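Short Lets, Long Days: Fitting Out Furnished Rooms from One Floor

Plustinia furnishes rental apartments. A landlord hands over the keys to an empty unit, and some weeks later there is a bed, a table with a cloth on it, a microwave and something on the wall. The company has done this for 8 years from the same ground-floor space, where tables are dressed and chairs are tried before anything is sent out.

I spoke with the woman who founded it. She asked me not to use her name, since a good part of her business comes from landlords who would prefer that tenants think they picked everything themselves.

She started with her own apartment. She had to leave town for work in March of that year and rented the place out as it stood, with her own plates in the cupboard.

"I got more questions about the tablecloth than about the rent," she said. "People wanted to know where it came from. That was when I thought there might be a job in it."

The first paid work was for a neighbor with two units in the same building. She bought everything at retail prices and made almost nothing. By the third client she had found a wholesaler, Vondik, that would sell her tables and chairs in small lots, and she still orders from them.

I asked what a landlord gets wrong when furnishing a place alone.

"They buy the big things and stop," she said. "There's a sofa, a bed, a table, and it looks like a waiting room. Then they spend money on a bigger television. What the room needed was a cloth and a vase."

Tablecloths are a subject she can talk about for a long time. She likes checks, and she likes them pale. A plain white cloth shows every stain and gets washed until it goes gray. A dark one makes a small kitchen look smaller. Peach and beige are the two colors she orders most, because they go with the white appliances most landlords already own. Large flowers on top of the checks are fine by her, though she knows not everyone agrees.

"My sister says they look like our grandmother's kitchen," she said. "I tell her that our grandmother's kitchen was always full of people."

She has tried oilcloth and given it up. It wipes clean, but the folds from the packaging stay in it for months. Fabric can be ironed in the apartment on the day, and her crew brings an iron to every job.

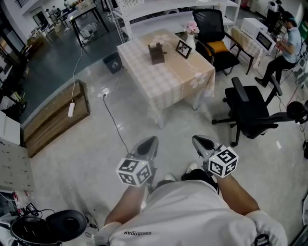 The things that go on the table matter to her almost as much. Her usual set is a vase with pink flowers, a black picture frame and one small wooden piece. The picture is black and white as a rule. Color photographs date quickly, she said, and tenants tend to have an opinion on them.

"You want one thing that is soft, one thing that is dark and one thing that is wood. If you put out six things, the tenant has to find a drawer for five of them before they can eat."

Chairs cause more trouble than anything else. For a long time she supplied dining chairs only, and then more and more tenants began working from home. They sat at the kitchen table all day on a hard seat and wrote to the landlord about their backs. Now she offers office chairs for any apartment without a separate desk. She is in favor of mesh backs for warm rooms and will accept a bright seat cushion if the rest of the chair is black. Armrests depend on the table.

"I've sent out chairs with armrests that didn't go under the table," she said. "The chair stood in the middle of the kitchen for a whole lease. Now we push every chair in and see. It takes a minute."

Wheels need some thought as well. On a smooth, shiny floor a chair on casters rolls away when you stand up. On old boards it leaves marks. She keeps soft casters in stock and charges the landlord for them separately, which leads to arguments over very small amounts of money.

We talked about microwaves next. Her view is that the microwave should have its own table if there is any room for one. On the counter it takes up the only place where a person can chop an onion. A small side table with a cloth on it does the job, provided the cloth is kept short at the back and well away from the vents. She likes white models.

"White ones disappear," she said. "A black microwave is the first thing you see when you come in."

The question of trash bins came up without my asking. She puts a dark one under the corner of the table in kitchens with no cupboard space, and checks that it can't be kicked from the nearest seat. Landlords often forget the bin altogether. She once handed over a finished apartment without one and had a phone call the same evening.

Her calendar has its own shape. Late summer is the worst, when students and new hires move at the same time. Ramadan is another busy stretch, for a different reason. Several of her regular clients rent to families who have relatives over in the evenings during that month, and they ask in advance for longer tables, extra seats and a second set of serving dishes. She used to rent these items out for the month and collect them afterward. These days she sells them at a small discount, as the collecting took up more time than it was worth.

Her software is a booking system called Kovon, which she describes as fine. It tells her which apartment is due for a refresh and which cloth was sent where. Before that she had a paper notebook, and she still keeps it on the shelf for the older jobs.

At present she looks after nearly 14 buildings. She doesn't plan to take on many more. The limit, she said, is the floor itself. Everything has to be set up once before it goes out, and there is only so much room to walk between the tables.

I asked whether setting up in advance was really necessary, given how well she knows her own stock.

"I thought I could skip it," she said. "I did 2 apartments straight from the boxes last year. In one of them the table rocked, and in the other the frame was bigger than the shelf I'd meant it for. So I was back there the next morning with a screwdriver and a smaller frame."

What would she tell someone furnishing a single apartment on a small budget? She thought about it for a while.

"Buy the table second-hand and the chair new. Get two cloths, so there's one to use when the other is in the wash. Leave some shelf empty – people come with their own things, and they need somewhere to put them down."

She had a delivery due after our talk and was already looking at the door. The order was for a one-bedroom on the third floor with no elevator, and the table was going up in pieces.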